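Okay so I promised a few of you I'd write up the Vavutano mixing bowl set once I'd lived with it for a while, and I have now used the big one nearly every single day since May, so I think I've earned an opinion! Short version: I love the bowls, I'm lukewarm on the spoon that came in the box, and I have a bone to pick with the lids.

Longer version below. Get a snack.

## What I bought and why

My old bowls were a hand-me-down glass set, and they were gorgeous and weighed as much as a car battery. I dropped the medium one on the kitchen floor (tile, so you can picture the sound) and spent the rest of that evening finding slivers in places glass has no business being. After that I wanted plastic. Plain, light, boring plastic that I could knock off the counter with my elbow.

The set is four nesting bowls with lids, plus a metal serving spoon they throw in. I paid 600 pesos for mine at a housewares shop in Romesville that sells a lot of imported stuff and prices it in whatever currency it feels like that week (they converted it at the register, don't ask me how). The listing online had 2,316 reviews when I looked, and I read way too many of them. Half the complaints were about the color showing up greener than expected, so if you're matching it to a teal backsplash, go look at one in person first.

## The big bowl

This is the one I'd buy again tomorrow. It's wide and fairly deep, and it holds a double batch of my potato salad with enough room to stir without flinging mayo over the side. I've also used it for:

- rising bread dough (the high sides keep the towel off the dough, which my glass one never managed)
- washing a whole head of romaine
- popcorn, obviously
- hauling tomatoes in from the yard
- one extremely large batch of Limau punch for my neighbor's graduation thing

It's light, and for the most part I'm thrilled about that, but it does scoot. If you beat anything stiff in it you'll want a damp dishcloth underneath, and if you use a hand mixer you'll want to hang on to the rim like you mean it. I made cookie dough in it last Thursday and chased that bowl halfway across the counter before I remembered the dishcloth.

Cleaning is easy. Grease comes off with hot water and a regular squirt of soap, and I haven't had that slimy film that some plastic gets after you've had bacon drippings in it. Tomato sauce is another matter. I left chili in the second-largest bowl overnight and there's a faint orange ring in there now that I suspect will outlive me. I've tried baking soda, I've tried leaving it in the sun on the back step, and it has faded a bit, but I can still find it if I tilt the bowl toward the window.

I also want to mention the rim, since I never thought about rims until I had a good one. It rolls outward just enough that you can hook your fingers under it and carry the bowl one-handed, even full of wet lettuce. My glass bowls had no lip at all and I held them against my stomach like a baby.
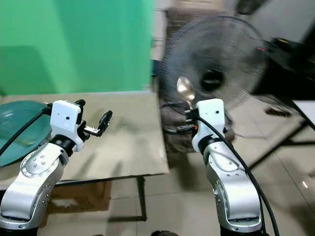 ## The spoon

A shiny metal spoon is a nice freebie, and I did get excited about it, because I'm forever losing mine to potlucks. It looks good! It polishes up great, and you could put it on a holiday table next to your nicer things and it would fit right in.

As a stirring spoon, though, I'm not sold. The handle is thinner than I like, and when I push it through anything heavy (mashed potatoes, bread dough before it comes together) it digs into my palm. I went back to my old Vieira spoon for the hard work, the one with the fat handle that I've had through three apartments, and now the freebie is strictly for serving. For dishing out rice or fruit salad it's lovely. The shallow end gets right down along the curve of the bowl and scoops up the last bits, so you aren't left chasing nine blueberries around in circles.

One tip if you get the set: don't leave the spoon standing in the smallest bowl. The bowl is so light that the handle tips the whole thing over, and I've mopped up salad dressing twice now.

## The lids, ugh

The lids are the weak spot. They snap on fine when the bowls are cool, but put a lid on anything warm and it domes up and pops off on one side. The two middle sizes are also so close to each other that I grab the wrong one every time. I ended up writing on them with a marker, which washed off, and then with nail polish, which has stayed put so far. And I wouldn't trust any of them in the car with soup. I drove across town with bean soup in the second bowl and took every turn at around 15 miles an hour, and I still had to wipe down the floor mat.

For covering dough or keeping flies off the fruit salad, they're perfectly okay.

## Would I get it again?

Yes, for the bowls. If the shop sold the big one by itself I'd tell you to grab that and skip the rest, and I did ask, and they don't. I'm giving the set 4 stars out of five, with the missing star belonging entirely to the lids. If they ever come out with a version that has proper locking ones, I'll be first in line, and somebody can have my nail polish set for free (chili ring included).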